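Minutes of the Premises and Furnishings Meeting
Sarell Community Rooms, 10/30/23

Present: Charmaine Lekota (Chair), Bheki Botha, Marlene Lapointe, Dineo Mabuza
Apologies: Gerrit Msimang

1. Minutes of the previous meeting
Agreed and signed.

2. Work tables, Koval Room
Ms Lapointe reported that the light wood-grain tables were in regular use, two sections being placed together for longer work. Members asked that the sections be checked for level at the join. Mr Botha to action.
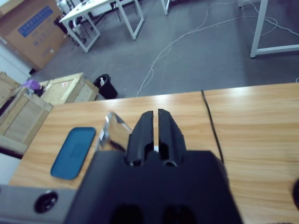
It was agreed that trays be returned to the cupboard at the end of each booking – users had been reminded of this twice. The bin is to be emptied daily, and plastic bottles put out with the recycling.

3. Floor and cables
Ms Mabuza raised the matter of white cables lying across the grey carpet. Resolved: that cable covers be bought, at a cost not exceeding 400, from budget line 2649. The carpet is to be cleaned in December.

4. Any other business
Ms Mabuza to obtain a quotation from Dolter for eight stacking chairs.

The Chair closed the meeting. Next meeting: December, date to be confirmed.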